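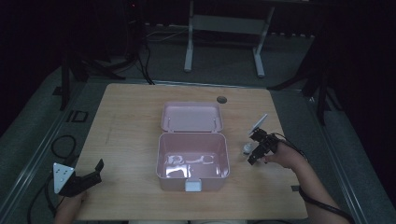
Shouldn't the side column have a third value for patients with stones in both kidneys, a reader of the first release wrote to ask. It should, and from this release it does. The values are now left, right and both. Rows that used to appear twice, once for each side, have been merged into one, and the old row numbers are kept in the column old_id so that earlier work can be matched up.

Masance – kidney stone follow-up records, release 2

What the data is

Masance is a table of 333 patient records, one row per patient. Each row covers a first visit for a kidney stone and whatever follow-up took place in the year after it. The records come from two outpatient clinics, Utetti and Niken, and were typed up from paper notes. There are no scans or scan images in the release, only what the reporting doctor wrote about them.

All patients were adults at the first visit. Patients with a single kidney, a kidney transplant or a pregnancy at the time were left out.

Files

records.csv – the main table
codes.csv – what each code means
notes_short.csv – short free text, cleaned, one line per visit
changes.txt – differences from release 1

All files are UTF-8 with comma separators. Text fields are in double quotes. Dates were turned into days from the first visit, so the first visit is always day 0.

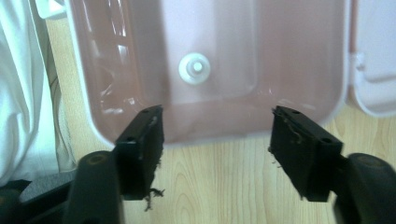
Masance data card
Written by the Masance records group, Utetti clinic
Last changed: March 26, 2022

Main columns

patient_id: random, has no link to the clinic number
site: utetti or niken
age_band: in ten-year bands, with the top band open
sex: as written in the notes
side: left, right or both
size_mm: longest measurement of the largest stone, in millimetres
position: kidney, upper ureter, middle ureter, lower ureter or not stated
pain_first: pain at first visit, yes, no or not stated
fever_first: same values as pain_first
treatment: watch, tablets, shock wave, scope, keyhole or other
passed_day: day on which the patient reported passing the stone, if they did
last_day: day of the last contact
stone_type: laboratory result, if a stone was sent

How the values were taken

Two readers went through each set of notes separately and filled in the same form. Where the forms differed, a third reader went back to the notes and chose. Size and position gave the most trouble. Niken reports often give two measurements for a stone, Utetti reports usually one, and in both cases we took the longer. If a report said only "small" or "tiny", size_mm is blank.

Treatment means the first treatment decided on, including cases where it was later changed. A patient who was told to wait and then had a scope is coded watch. The later treatment is in codes.csv under second_treatment, with its day.

Missing values

A blank cell means the notes had nothing on the point. "Not stated" means the form had a box for it and the box was left open. These are different things and should not be merged without thought – the Niken form changed in December and has a box for fever that the older one lacks.

A laboratory result is present for 59 patients. Most people never caught the stone, or threw it away. Please do not treat these patients as a fair picture of the whole group. They had larger stones on the whole and more of them had a procedure.

Known problems

Passed_day depends on what patients said at a visit or on the telephone. No second scan was done in many of these cases, so a stone reported as passed may still have been there.

Some last_day values are early. Patients who felt well tended not to come back, and around 60 of them have no contact after the first visit. Anyone working out time to passage needs to treat these as cut short.

Diet and fluid intake were written down in too many ways to code. What there is can be searched for in notes_short.csv.

Suitable and unsuitable use

The table is fine for teaching, for trying out methods that deal with missing follow-up, and for planning a larger study. It is too small and too local for setting rates that other clinics would use, and it must not be used to advise a patient.

Changes from release 1

Side has a third value. Age is now banded. The column drink_more was removed. Several sizes entered in centimetres were put into millimetres, listed by patient_id in changes.txt.

Access

Release 2 is held on the Siu server and can be had on request with a signed use form. The form for release 1 still counts.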